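Wash Instructions Should State a Number

Care labels on household cloths are written for the manufacturer's protection. They tell the owner what would be unsafe for the fabric and leave out what would be useful to know: how many washes the item is expected to survive, at what temperature, and what failure looks like when it comes. I think a plain wash count should be printed on every cleaning cloth sold, and that the objections to it are weak.

A microfiber cloth works because its fibers are split very fine. The splits hold dust and grease that a plain cotton weave would push around. Heat, fabric softener and lint all degrade that structure. Softener leaves a coating on the fibers, and lint from cotton loads fills the gaps between them. A cloth in this condition still looks like a cloth. It has its color and its hem, and it goes back in the drawer and is used for another year at a fraction of its original performance.

The information needed to prevent this exists. Any maker that buys cloth in volume asks its mill for wash data. The packs I have on my shelf at the moment come from Zullik and Carvalho. Zullik gives a maximum temperature of 104 degrees Fahrenheit and a crossed-out iron. Carvalho gives the same symbols and adds the word "durable." Neither pack gives a count. Surnach, which sells mostly to cleaning contractors, prints "tested to 100 washes" on the carton, so the practice is clearly possible. The carton is thrown away on delivery, however, and the cloths themselves carry no mark at all.
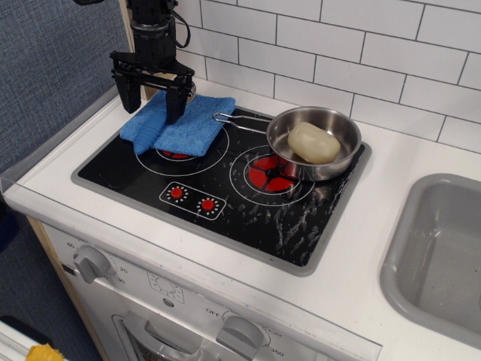

Inspection by eye is the usual answer to the labeling question, and it deserves a fair hearing. Proponents say an owner can tell when a cloth is finished by looking at it. For cotton this is mostly true, as cotton thins and tears. For microfiber it is mostly false. Take the folded blue towel lying over the corner of the glossy black stovetop: its surface is fuzzy and textured, and from that alone I could not say whether it has been through the machine 5 times or 97. Pile is a poor indicator. Absorbency is a better one, but testing it means putting water on a flat surface and watching how the cloth takes it up, and few households will do that on a schedule.

The second objection is that wash counts vary with the water, the detergent and the machine. They do. Tire ratings vary with the road, and light bulb ratings vary with the switch, and both are still printed. A rating made under fixed conditions lets a buyer compare two products. At present the only basis for comparison is price per cloth, which favors the thinnest cloth in the store.

The third objection is cost. A count can go on the tag that is already sewn in. Kaso prints a row of small boxes on the tags of its mop heads, to be marked off with a laundry pen. I find the boxes fussy and stopped filling them in after a month, but the printed total beside them is still legible and still useful.

I would accept a voluntary scheme to begin with, provided the test temperature appears next to the count and the figure is on the cloth itself.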